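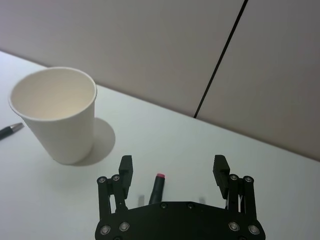
Setting the grip force on the Zamis parallel gripper takes 10 minutes with the Trukeo starter kit. Bolt the gripper on, plug in the grey lead and open the Grip tab. Begin with something that crushes easily. A plain white paper cup standing upright on a pale tabletop is fine, with the fingers open before you approach.

Set force to 20 per cent and close on the cup just below the rim. If the wall buckles, drop the value by 3 and try again. If the cup slips, go up by the same amount.

Save the result as a profile. For heavier items, start a new profile at 25 per cent.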